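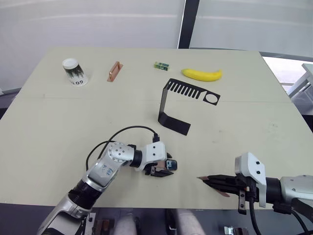 Visit to the Cerwood mill, Stirthorpe, October 13, 2026

We left the parking lot by the canal at nine and walked up, as the road past the bridge is still closed to cars. The mill makes felt, mostly for piano makers and boot liners, and it opens to outside groups twice a year. The July date was full, so we took the fall one.

Shota Sugiyama met us at the gate and took us around. He has run the carding floor for 3 years and before that worked at the Sarnska plant, which closed.

The wool comes in washed. It is opened, blended and carded into thin webs, then the webs are laid over each other until the batt is thick enough. The carding room is loud and we were given earplugs. Most of the questions were shouted and some were lost. The hardening presses are in the next building and are much quieter. A piano felt can go through the fulling machine for several hours, and the operator checks the thickness by hand gauge at the end of each pass.

The oldest fulling machine is a Thoroddsen with a maple trough. It still runs, though only for short orders – the newer ones handle everything else. Parts for it are made in the mill's own shop.

The dye house was shut for cleaning, so we saw it through the door. Around 65 people work at the site over two shifts.

Lunch was soup and rolls in the canteen. The seconds shop is across the yard and takes cards. Gray and dark green felt was sold by the yard, with offcuts by the bag. I bought two bags for chair feet.

The stairs to the drying loft are steep and there is no elevator. Allow three hours for the full tour and wear closed shoes. The next open date goes up on the board at Stirthorpe library.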